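Prindel Household Tips
Bedroom and Linens

When a gripper snags the quilt

We tidy beds with a hand-held gripper and, on the days it behaves, a small Stodton arm that uses the same fingers. In September the arm closed on a quilt, caught a line of stitching and kept pulling. It stopped on an overload fault, code 83, with the thread still in its fingers. The quilt needed 14 stitches put back by hand.

If yours does the same, press the stop button first. Don't send it home and don't tug the fabric. Switch off at the wall, wait for the arm to go slack, then spread the fingers by hand and ease the cloth out sideways.

Look at the pads next. Grooved pads hold paper well but collect lint and loose thread. Brush along the grooves with a dry toothbrush and check that the screws at the finger brackets are tight. A raised screw head will catch on quilting.

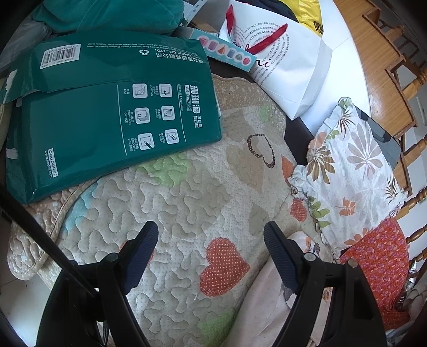 What should be cleared off the bed before the arm is switched back on?
Take off anything loose that can slide or tear, such as paper packs, boxes and bags, and move pillows away from the part being worked on.

For the first run after a fault, set the closing force to 2 and leave it there for the day. We used to run at 6 – too much for anything padded. Keep one hand near the stop button and keep children and pets out of the room.

Mend pulled stitches before the next wash.

Related tips
Getting lint out of rubber pads
Oyewole stitch for torn quilting
Storing spare bedding flat
Bamthorpe chargers that run hot

Contact | Copyright Prindel Household Tips | Back to top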